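The Night Clerk's Cousin

So my cousin Yara Mahasneh got married in Ostbridge, and I was supposed to give the speech. Me! I can't order a sandwich over the phone without writing it down first. But she asked me in front of my aunt, and you don't say no to things in front of my aunt, so there I was on the 18 bus with a suit bag over my knees and not one word on paper.

The whole family was at the Hattar, which is the kind of hotel that calls its breakfast room a pavilion. Ziad Qudah, the groom, had an uncle who knew the manager, and we all got a rate (the uncle mentioned the rate at every meal). I was on the second floor, past the ice machine. I dropped my bag, bought everything in the lobby shop that came in a crinkly bag, and told myself I wasn't going anywhere until I had two good pages.

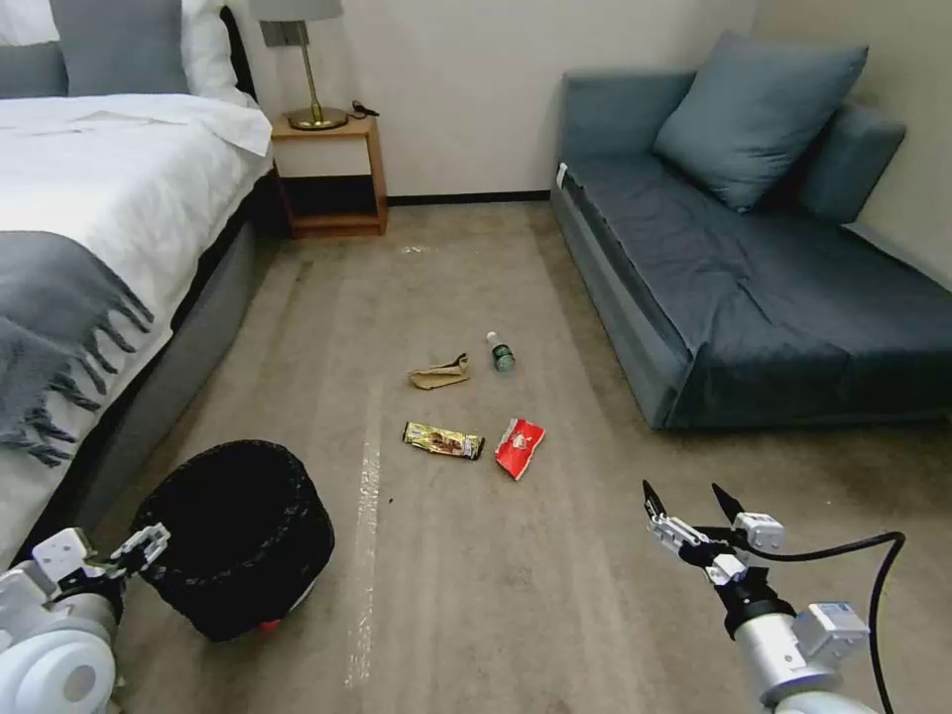 Dinner, the night before the wedding.

By nine I had "Good evening, everyone." By ten I had crossed out "everyone" because it sounded bossy. I tried starting with the time Yara drove my bike into the canal, but then I remembered it was me who drove it into the canal and she was the one who took the blame, and that got me feeling so guilty I had to go out and walk up and down the hall for a while.

That's how I met Luminița Cârstea. She was on nights at the front desk, and I guess she'd heard me pacing over her head, because when I came down to ask for a pen that worked she handed me one and said, "Wedding speech?"

"How did you know?"

"You're talking to the elevator."

She had a crossword going, one of the big weekend ones, and she let me sit in the armchair by the desk and read her what I had. It didn't take long. She wanted to know what Yara was like when nobody was asking her for anything, and I opened my mouth and couldn't come up with it. I'd known her my whole life! I knew she hated raisins and sang in the car and had once walked out of a job at Ekum in the middle of a birthday cake. But what was she like?

"Go to bed," Luminița said. "Ask her tomorrow."

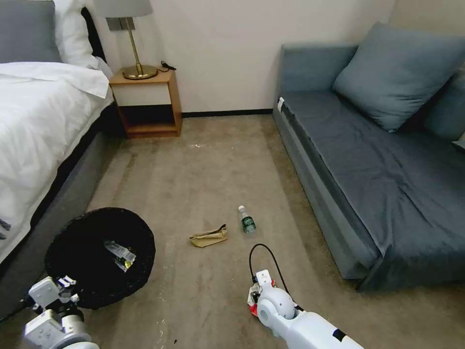
Second floor, my side of the building.

I didn't go to bed. I called Yara. It was after midnight, and she picked up on the first ring, wide awake and whispering because Ziad's sisters were asleep all over her floor.

"Did I ever say sorry about the canal?" I said.

"What canal?"

She really didn't remember! All those years I'd been carrying that bike around, and she'd put it down the same afternoon. Then she told me she was scared, not of Ziad, just of the walking in part, with all those faces turned around. We talked until her battery died, mostly about our grandmother's kitchen and whether the cat there had been one cat or several in a row.
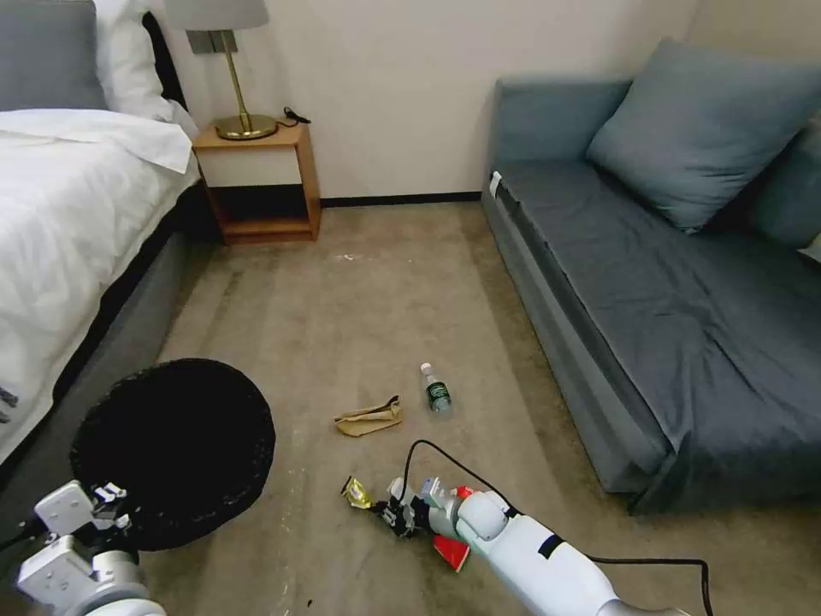
My speech got finished at four in the morning, on the back of a laundry form. I wrote it sitting on the carpet with my back against the gray side of the bed, and when I needed a break I looked at the lamp on the nightstand and practiced on it. It had a shiny brass base and a big pale shade, and if you squinted it could have been my uncle Walid Smadi at the head table, waiting to be disappointed. I said good evening to it until my voice quit wobbling.

The next night Anas Shboul from the band gave me the microphone, and I told them about the canal. I told it right this time, who was steering and who took the blame. My aunt put her fork down. Yara was laughing with both hands over her face, and halfway through she yelled, "Oh, THAT canal!"

I went by the desk afterward to give back the pen. Luminița was stuck on a seven-letter word for a narrow boat, and I pulled up the armchair.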